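When I ask Piret Jõgi how she came to write the planner for Mullitus, she laughs and goes off to make tea first, and it is a good while before we get to an answer. She had been mending other people's motion code for years, she tells me, and was tired of arms that stopped dead whenever a camera lost sight of something soft.

"Ribbon is dreadful," she says cheerfully. "A box stays a box. Ribbon changes shape while you're still thinking about it, so your plan is old before the arm has moved."

Her way round it was to plan in short steps and look again after each one. The first version, in April, replanned every 30 seconds and was, she admits, painful to sit through. These days it's every two - and she still grumbles about the delay, mostly to Stepan Kostiuk, who keeps the perception side going and takes it all very kindly.
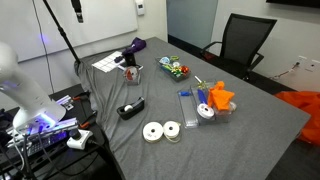 Stepan Kostiuk thinks the planner gets too much of the credit, and said so when he joined us for the second pot. What changed things, in his view, was letting the vision code say "I don't know" and having the planner listen. Piret nodded at that, and poured him a cup.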